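A Tuesday on the headset

I've been back in Kirndale since February and people keep asking what I do all day, so I'll have a go at explaining. I teach a robot to put the groceries away. I wear the headset and a pair of gloves, it copies my hands, and every run we keep goes into the pile it learns from. We've got 1,828 of them now, which sounds like a lot until you see how many ways there are to pick up a bottle.

Cletus Alcantara trained me, and he's the most patient man I've ever worked with. My first morning I squeezed everything as if it might run away — he just kept saying "softer, mate, softer" and reset the kitchen for me. I managed 31 runs that day and we kept 4 of them (I was so proud of those four!).

The kitchen jobs are my favourite. Drinks sound easy, but your own fingers do so much without asking you, and through the gloves you have to think about where the thumb goes and when to let go.

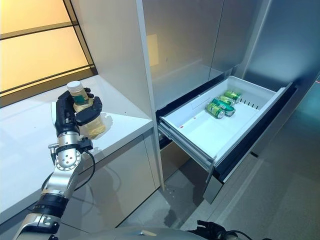
I've learned to breathe out before I close my grip, the way my aunt taught me to thread a needle. Cletus laughs at me for it, but I've noticed he does it too. We're aiming for 70 good ones by the end of the week, and then it's on to the dishwasher, which I'm dreading a little. Plates, you know. I'll tell you how I go.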